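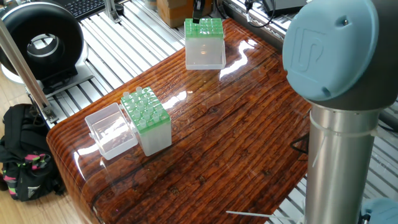

A UR-style arm and black gripper at the tube racks.

Hi, I'm Iona Nisbet from Tasonberg, and our Prinlow rack-handling kit goes on sale in August! It's a gripper, a mount and the software, all made for people who move small tubes from rack to rack all day (I did that job for 8 years, so I'm biased). The first run is 1000 kits. Want to try one on your own bench? Call Ruaridh Baxter in our Wasden office, any time after 9 a.m.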